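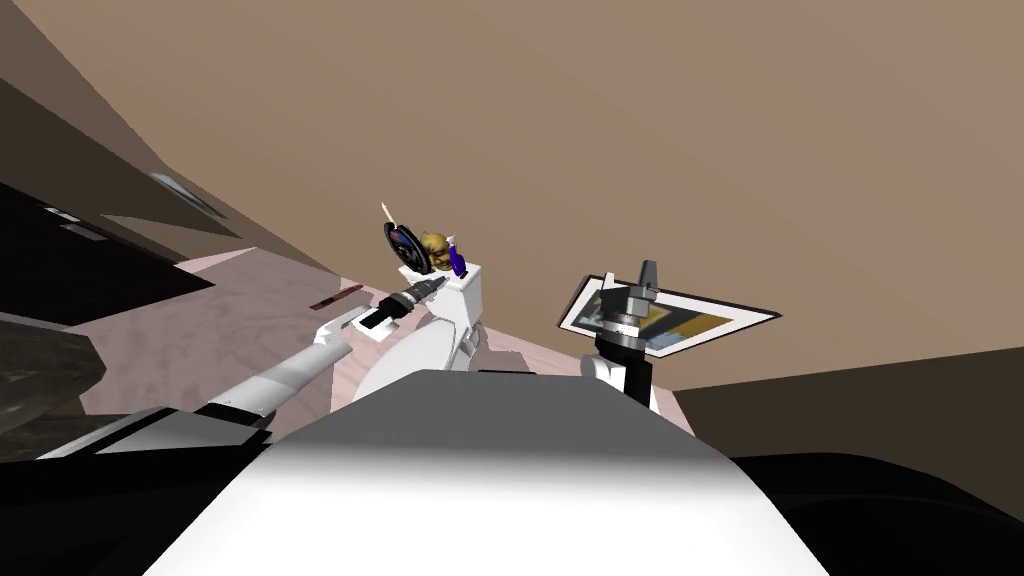 Saldale Quarry Extension: Frequently Asked Questions

Updated July 2022

What is being proposed?
Makwood wants to extend its limestone quarry north toward the Moura road. The application asks for permission to dig for another 30 years.

Which land would be affected?
The new pit would take in two hay meadows and the lower part of Flistero Wood. The nearest houses are 400 yards from the proposed edge.

How many trucks would there be?
The application gives a figure of 200 truck trips a day, counting both directions. All of them would use the Moura road, which has no sidewalk past the school.

Will the quarry affect wells?
We don't know yet. The company's water study used readings from 3 boreholes, all on the south side of the existing pit. We have asked for testing on the north side, where most of the private wells are.

Doesn't the plan include replacement woodland?
It does. Young trees would be planted on the old spoil heaps once digging there is finished. The application does not say how the soil would be restored or who would look after the trees.

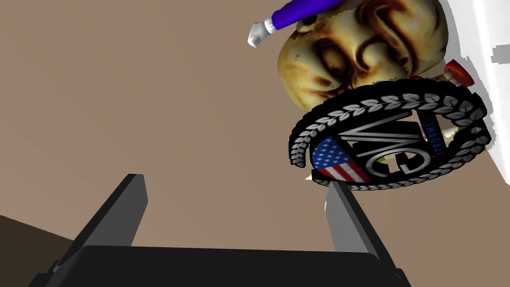
One reader writes that her well ran cloudy in March and asks whether she should report it. Yes. Write down the date, keep a sample in a clean jar, and call the county water office. Please send us a copy of whatever they tell you.

How do I object?
Send a letter or email to the county planning office. Include your name, your address and the words "Saldale Quarry Extension." Use your own words if you can.

Can I comment if I live outside the county?
Yes. Comments are open to anyone.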